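# Dalleck Register Cabinet, Model 23

Fireproof storage for marriage license books and bound civil records 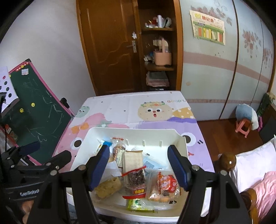 How many license volumes does one cabinet hold?

Capacity depends on binding width. With standard county bindings, the Model 23 takes 23 volumes on 5 roller shelves. Oversize ledgers must lie flat and reduce that number.

## Application

The cabinet is built for clerk's offices that issue marriage licenses and keep the signed returns as permanent records. Many offices now index licenses electronically but still hold the paper original, including applications, officiant returns, and certified amendments. The Model 23 stores bound books on the shelves and loose returns in the lower drawer.

## Specifications

| Item | Value |
|---|---|
| Height, exterior | 1,837 mm |
| Width, exterior | 1,243 mm |
| Roller shelves | 5 |
| Drawer | 1, letter or legal, with divider rails |
| Lock | Two-key, separate cylinders |
| Finish | Gray powder coat |
| Part number | DK-23-R |

Shelf rollers are steel with a fiber sleeve. Sleeves wear faster under leather bindings than under buckram and are sold separately as DK-23-S.

## Locking

Both keys must be turned to open the doors. The drawer uses the first key only, so a deputy clerk can file returns without access to the bound volumes. Replacement cylinders are ordered by the number stamped on the inner face of the left door.

## Form compatibility

Drawer dividers are labeled for applications, returns, amendments, and voided licenses. Blank label strips are included. Offices that record domestic partnerships or civil unions in a separate series should order a second divider set.

## Installation

The cabinet ships assembled on a pallet. Check floor loading before delivery, and level the base before filling any shelf. Load from the bottom up. Do not anchor through the rear panel; doing so voids the fire rating.

## Ordering

Sold through Clavside. Quotes for more than one cabinet are prepared by Tülin Güler, and parts requests go to Teguh Hidayat. Include the part number and the name of the issuing office.

Sheet revised 2025-01-09. Replaces the September sheet, which listed the wrong sleeve part.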